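Kusden Project -- Working Group on Automated Disassembly
Minutes of meeting held 21/12/2023, Skalludlow, small meeting room and by video

Present: the chair, both members from the method team, the bench lead, the statistics adviser, the recycling partner's liaison (Brunner, by video, from item 3), the minute-taker.
Apologies: the safety adviser.

1. Minutes of the last meeting

Accepted with one correction. Item 5 had said the Disov method "removes memory modules reliably". The word "reliably" was the method team's and had been copied in from their slides. It is struck out. The minute-taker was asked to put claims in the minutes down to whoever made them, and has tried to do so below.

2. Actions carried over

Spare fingertips for the gripper: ordered, not arrived.
Written definition of a successful trial: not done. See item 4.
Copy of the raw trial log to the statistics adviser: sent the evening before this meeting, as a spreadsheet with merged cells. The adviser had read part of it.
Quote for a second lighting arm: obtained, too dear, dropped.

3. Report on the Disov method

The method team presented the draft report. In short, Disov takes wrist camera views and the arm's joint positions and produces the next short stretch of motion. It was trained on 272 demonstrations recorded by operators at the Skalludlow bench. The claim in the draft is that splitting each job into an approach phase and a contact phase, with a separate network for each, beats one network trained on the lot. Reported success on memory module removal is 70 per cent for Disov. The single-network comparison did worse.

The chair asked how much worse. The team said the comparison had been run on an earlier version of the bench, before the mount was re-shimmed, and that they would prefer not to put the two numbers side by side until it had been run again. The chair pointed out that the draft's abstract does put them side by side. The team agreed to take that sentence out.

The statistics adviser asked what the 70 per cent was a percentage of. It is a percentage of trials begun, leaving out trials where the operator stopped the arm in the first few seconds. The adviser asked why those were left out. The answer was that most were stopped for reasons that had nothing to do with the policy, such as a cable in the way or a chassis that had been clamped badly. The adviser's view was that a cable in the way is the problem the project was funded to deal with. There was some discussion of this and it did not settle. For now both figures will be reported, with and without the stopped trials.

The Brunner liaison joined at this point and asked for a plain statement of whether the thing works. The method team said it works on machines of the kind it was trained on. The liaison said Brunner's sorting floor does not see machines of one kind, it sees whatever turns up in the cage that morning, and a good share of it has been dropped.

4. What counts as success

Carried over for the third time, so the chair asked that it be dealt with on the spot.

The operators have been marking a trial as a success if the module ends up clear of the slot. It has not been recorded whether the latch was opened first or simply forced. The bench lead said that from the operator's chair it can be hard to tell. The liaison said that for scrap it makes no odds, but for resale a cracked slot is a dead board, and resale was the reason Brunner came in.

Agreed wording, to be used from the next block of trials onward:

A trial is a success if the module is out of the slot, held or set down in the tray, both latches are intact on inspection afterwards, and no person touched the machine between start and finish. Anything else is a failure. A stopped trial is a failure unless the stop was called by someone other than the operator.

The method team asked that their disagreement with the last sentence be minuted. It is minuted.

It was noted that the old trials can't be re-marked under this wording, as the boards have been reused and the latches were never inspected. The 70 per cent figure therefore belongs to the old rule and must be labelled that way wherever it appears. The adviser asked that it not appear in the summary at all. Left with the chair.

5. Where the demonstrations came from

The adviser had sorted the log by operator. A large part of the 272 demonstrations came from one operator, who is very good, and the rest from people who were still learning the controls. The adviser wondered whether the two-phase split was learning something about disassembly or something about that operator's habit of pausing just above the work before going in. If every demonstration has a pause in it, a method that splits at the pause will look clever.

The method team thought this unlikely. Pressed on what would show it one way or the other, they suggested training again without that operator's recordings. The bench lead said there would hardly be enough left to train on. The adviser said that in itself was worth knowing.

Agreed: retrain on the remaining recordings anyway, and separately ask the same operator to record a block without pausing. The bench lead doubts that a person can un-learn a habit on request, but will ask.

6. Simulated data

The draft mentions 1006 simulated approaches added to the contact network's training. The chair asked why 1006. The script was set to 1000 and the extra ones are left over from a test run that was never cleared out. They are probably harmless. The adviser asked that "probably" be replaced with a check, and that the script write to an empty folder in future.

More seriously, the simulation has no cables in it. The method team confirmed this. It models a bare board in a box. The liaison asked whether anyone present had opened a computer that had no cables in it. The team's position is that the simulated data only teaches gross positioning. If so, the adviser said, taking it away should change very little, and that is an easy run to do. It has not been done. Action below.

7. Camera and lighting

The bench lead reported on what the wrist camera gets to work with. The gripper takes up a good deal of every view. The method team regards this as useful, as the policy can see its own fingers in relation to the part. The adviser asked whether they had tried masking the gripper out to find out. They had not.

Glare is the other matter. Strong light off pale or metal surfaces washes out part of the view at some wrist angles, and the present lamps cannot be moved far enough to cure it. The bench lead has tried diffuser sheet over one lamp, with an improvement visible to the bench lead and to no instrument so far. A measured comparison was requested.

There was a short exchange on whether the lamp settings had been the same for the demonstrations and for the trials. The bench log has a column for this, which was filled in for the first while and then not.

Views from the bench, tabled under this item: 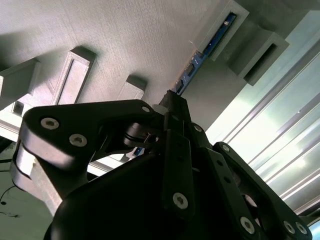 Both from the wrist camera, this one and the next. The next has the gripper over an open desktop chassis.

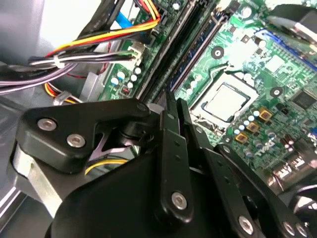 The adviser's remaining point under this item was that the wrist camera is never calibrated between sessions. The bench lead checks it by eye against a printed target. The method team said the networks tolerate small shifts. Asked how small, they did not have a number. The bench lead will log the offset at the start of each session, which takes a couple of minutes, and the team will say in advance what offset would worry them. The chair wants that written down before any results come in.

8. Unseen machines

The liaison offered to send a mixed pallet from Brunner, uncurated, for a proper test. The method team asked for a list of models in advance. The liaison declined, on the grounds that the sorting floor doesn't get one either. After discussion it was agreed that the pallet comes sealed, the bench lead opens it, and nothing from it is used for training until the test block is finished.

The method team expects performance to drop. The chair asked them to write down by how much. They will send a figure to the adviser before the pallet is opened, and the adviser will keep it.

9. Draft report

Not approved for circulation outside the group. The chair considers the two-phase idea interesting and the evidence for it thin. The method team feels that the group is holding a first result to the standard of a final one -- the adviser replied that the draft's title has the word "robust" in it. The title will be changed.

Brunner may see the draft but may not quote from it.

10. Other business

The bench emergency stop has a sticky cover. The bench lead will replace the cover this week.
Door code for the lab changes over the break. Ask the bench lead.

Actions

Method team: rerun the single-network comparison on the present bench; retrain without the main operator; retrain without simulated data; masked-gripper run; remove the comparison sentence from the abstract; new title; predicted figure for the sealed pallet to the adviser; offset threshold in writing.
Bench lead: offset log; lamp column filled in every session; measured diffuser comparison; no-pause recordings; stop cover.
Statistics adviser: finish reading the log; report both versions of the success figure; clear the leftover simulated runs with the team.
Brunner liaison: arrange the pallet.
Chair: decide whether the 70 per cent figure stays in the summary.
Minute-taker: circulate the success wording to all operators, printed, one copy at the bench.

Next meeting: February, at Skalludlow, day to be set once the pallet has a delivery slot.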